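Kulamau Neighbours Help
Home and Storage > Shelves

How can I keep fruit on open shelves without marks on the white boards?
Asked 23 December 2020

I rent one room and the kitchen is very small, so I would like to keep fruit on my shelf with open cubbies. It is the Cordier one, white, 80 cm wide. Last winter I left pears there for 11 days and one made a brown ring which I cannot remove. Is there a good way, or must I buy a bowl?

2 answers

Answer 1
just buy a bowl. or eat faster

Answer 2 (accepted)
For the ring, mix baking soda with a little water, leave it for nine minutes and wipe with a soft cloth. Please do not use the rough side of a sponge, it takes away the shine and then every stain goes in deeper.

For the fruit, I put a piece of baking paper under each one and change it when I clean. Pears I turn every second day. Bananas I keep far from the others, they make everything ripe too quickly. Also do not choose the cubby above the radiator. I did this in January and lost a whole bag of plums.

If your ring does not go away, Fokomberg sells a white repair pen, but I have not tried it on Cordier boards.

White shelves with open cubbies:
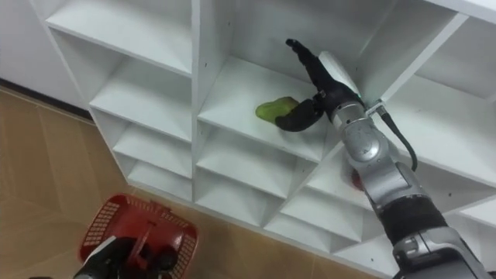
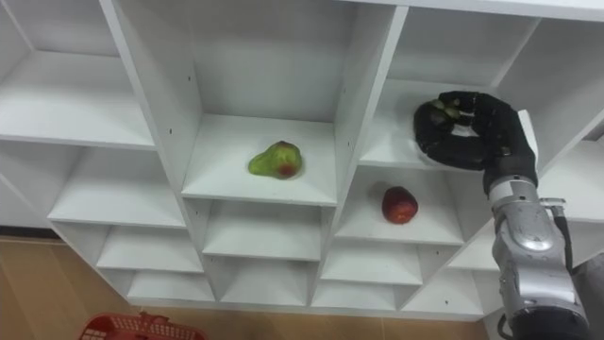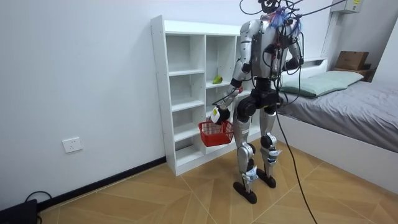
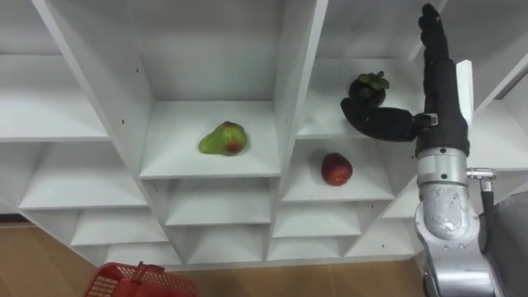
mudirero_843
Helper, Home and Storage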